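Le vêtement, ce cauchemar du planificateur

Par Aicha Erraji

Pour un robot, une tasse est un problème presque réglé. On estime sa pose, on choisit une prise, on planifie une trajectoire. Un sweat à capuche accroché à un cintre n'a pas de pose au sens strict, et sa forme change dès qu'on le touche.

C'est sur ce terrain que travaille l'équipe de Durkico, qui développe Aster, une pile logicielle pour la manipulation d'objets souples. Trois modules la composent : perception, planification, contrôle. Le premier segmente les images et propose des points de saisie – une couture, un bord de capuche, l'épaule d'un cintre. « Le plus dur, c'est de séparer deux tissus qui se recouvrent », explique Jurgita Uibo, responsable de la perception. « Du gris devant du beige, ça passe. Du noir sur du noir, on perd la frontière. »

La profondeur pose un autre problème. Vue de la tête, la scène donne le contexte : où est le portant, par où passer, qui se trouve dans la pièce. Vue du poignet, elle donne le détail, avec les doigts de la pince toujours dans le champ. Aster recale les deux flux dans un même repère avant chaque mouvement. 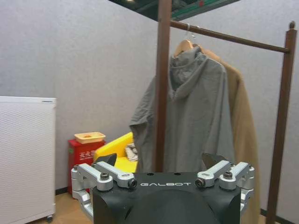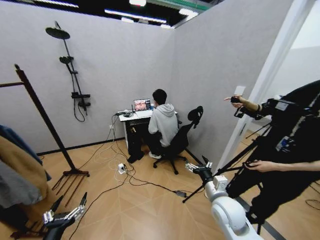 Le portant et ses vêtements, vus du poignet du robot puis, à gauche de la seconde image, depuis un point de vue plus élevé.

Le planificateur, écrit par Ebenezer Osei, ne cherche pas à simuler le tissu. Il traite le portant et les murs comme des obstacles rigides, le vêtement comme un volume qu'on a le droit de frôler. La boucle de contrôle tourne à 50 Hz et corrige l'approche tant que la pince n'est pas fermée. Une première version interdisait tout contact avec le textile ; elle renonçait à la plupart des prises.

Reste l'outillage, dont on parle peu. Rasmus Navickas a passé le mois de février sur Dresum, le logiciel interne qui rejoue les enregistrements et aligne images, efforts et commandes sur une seule ligne de temps. Un décalage d'horloge entre deux caméras, longtemps pris pour un défaut de calibration, a été trouvé de cette façon.

La prochaine version d'Aster doit gérer le retrait du cintre, que l'équipe traite encore comme une tâche séparée.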